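Search this site
Enter keywords
Go

About Clellska

Clellska is a small company which repairs and resells office computers. We started in a rented garage behind the Cistier bakery, with one long table and a telephone that we shared with the baker. In the first year we sold 47 machines, most of them to people living on the same street.

Today we work from a larger shop on Matar Road. Schools, dentists, accountants and one fishing club bring us their old desktops when they change to new ones. We pay a fair price by weight or by model, whichever is better for the seller. Last year we took in 2,347 computers, and over 60 percent of them found a second owner.

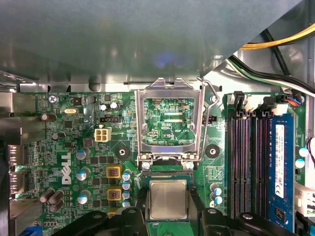 Our customers are usually families and small offices with a limited budget. Each desktop is sold with a clean system, a power cable and a written guarantee of six months. If you have a problem, please bring the machine back with the receipt and we will look at it while you wait, when this is possible.

In January we opened a second counter in the Flallora market hall. It is open from 9 a.m. until 2 p.m. and we sell there mainly keyboards, screens and used printers. You can also leave your computer at this counter, and we carry it to the main shop in the evening.

We speak English, and with some patience also three other languages. You are welcome to visit us.

Clellska, 642 Matar Road | Contact us | © Clellska. All rights reserved. | Back to top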